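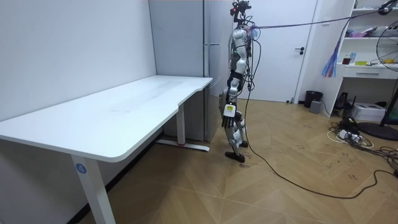
Lulis Haugland desk, white, long version
Reviewed after 33 months of use
Updated Wednesday, July 16, 2025

I bought the Haugland in the long size when we moved into the current place in Skodotach. The room had to take a desk and the fridge, and there was one wall where both could go, so the desk went in first and the fridge was put at the far end of it. Most of what I have to say comes from using the two side by side in a small room.

I paid 320 for the desk, with delivery on top. It was not on offer. The shorter one was a good deal cheaper and I came close to ordering that instead.

Delivery and assembly

It came in two boxes. The long one holds the top and is the heavy one. It will go round a normal stair turn if you stand it on end, but the second person needs to be at the bottom and needs to know which way you are going to turn. The driver brought both boxes as far as the street door and left them there, as the order form had said.

The instructions are drawings only. They are mostly clear. The drawing for the rear leg shows the foot bar from underneath, and I fitted it the wrong way round and had to take it off again. If the leg leans when you stand it up, that is what you have done.

All the bolts were there. The hex key supplied is soft and had started to round off by the time I got to the last corner, so use a decent one of your own if you have it. Lay the top face down on a blanket. I used the cardboard from the box and picked up a small scratch from a staple.

It took me most of an evening. Turning it the right way up is a job for two. Do not tip it over onto its legs by yourself, as the whole weight goes through one corner and the fixings are not meant for that.

The top

The top is smooth and white and it is the best part of the desk. There is enough length for one person to work at the near end and for somebody else to sort post or eat lunch at the other without getting in each other's way. I had a much shorter desk before this and would not go back.

The surface writes well. A single sheet of paper on it does not need anything underneath. Tea wipes off. Pencil wipes off. Ballpoint comes off with a damp cloth if you get to it the same day, and with rather more rubbing if you leave it over a weekend.

It does scuff. Mine has a general light scuffing now, the kind you see when the light comes in low across it, from boxes being slid along instead of lifted. None of it catches a fingernail and none of it bothers me, but if you want a white top to stay like new you will need a mat, or different habits from ours. I tried one of those white eraser sponges on the worst patch. It took the dark marks off and left the patch slightly duller than the rest, so I have not used it again.

The notch

There is a curved cutout in the front edge, up towards the far end. The Lulis page calls it a seating curve. I was doubtful about it and I am still in two minds.

If you sit at it, it does what they say. You can get in closer and your forearms have something to rest on at either side. I did my accounts there for a few weeks and my shoulders were better for it.

The trouble is that its position is fixed. With the desk against our wall, the curve comes out at the fridge end, and the light is better at the other. So I sit at the straight part of the edge and the curve mostly serves as extra floor space for anyone going to the fridge. For that it is quite useful, as it happens. You can stand there with the fridge door open and not have a desk edge in your hip.

Before you order, work out which end the notch will be at in your room. The product page has a plan drawing but it is the sixth or seventh picture along and it is small. There is a left-hand and a right-hand version, and I gather a number of people have received one when they wanted the other. Check the suffix on the order confirmation.

Legs and foot bar

The legs are white, to match the top. At the back, the leg stands on a white foot bar with a little bit of red at its base. I do not know what the red is for. I assumed it was something to be taken off after assembly and tried to do so, and it does not come off.

The foot bar spreads the load, and on our floor, which is wood and not level, it has made a difference. The old desk rocked in that corner whatever I folded up and put under it. The Haugland rocked for the first day, then I loosened everything by half a turn, leaned on the top, and tightened it again with the weight on. It has been steady since. I check the bolts every April and the last time only one of them moved.

You will kick the foot bar now and then. It collects dust along the top as well, and a vacuum head will not get over it, so it has to be done with a cloth.

The front leg near the corner has a round blue sticker on it, with a white number 4. It does no harm where it is and I have left it alone.

Next to a fridge

This is what I was asked about most when I first put the review up, so I have added to it.

Our fridge is a Fukmont, the tall one in light grey. It warms up at the sides when it has been running hard, as many fridges do, and I was worried about what that would do to the end of the desk. After 33 months I can find no yellowing and no lifting at that end. I left a small gap when I set the two up and I would advise you to do the same. Follow whatever the fridge manual says about clearance, and treat the desk as if it were a wall.

Vibration is a separate matter. When the fridge was first put in it was touching the desk, and you could feel the compressor through the top when it started. It made a pen roll. Moving the desk along by the width of a couple of fingers stopped it completely.

Have a think about which way the fridge door opens as well. The hinges on ours can be swapped over. I did not find that out until I had already lived with it on the wrong side for a month.

Cables

There is no cable hole in the top and no tray underneath. For this money there should be one or the other. Lulis sell a clip-on tray separately, which I bought and sent back, as the clips were made for a thinner edge than the one the Haugland has. What I use now is a plain strip of adhesive hooks from the hardware shop. They have held so far.

The gap at the back is enough for a plug lead to drop down if you pull the desk out from the wall a little. Do this before you load the desk up. With things on it, it does not slide easily, and dragging it by one end is how you loosen the leg fixings.

Weight

The leaflet gives a figure for the maximum load but does not say whether that is spread out or all in one place. I have had roughly 800 sheets of paper in piles along the back, a printer, and a sewing machine on it at the same time and could not see any sag. I would not stand on it to change a bulb. Someone here did, near the middle, and you could hear that it was not happy.

Customer service

I contacted them twice. The first time was about the cable tray, and the refund came without any argument. The second was to ask for a spare foot pad, which took 3 emails and arrived in an envelope with no note in it. They did not charge me for it.

What I would change

A cable hole. A plan drawing at the top of the product page with the notch clearly marked. A better hex key, or none at all, so that people know to find their own. I would also like the long version to be sold with the choice of a plain straight edge, since in a narrow room there will often be only one way round it can go.

Would I buy it again

Yes, for the length and the steadiness. If the price had gone up much I would look round first. The short version I have only seen in the shop, and there the curve takes up so much of the front that I could not see where a second person would sit – if that is the one you are after, go and try it in person.

Four stars out of five. I took the one off for the cables.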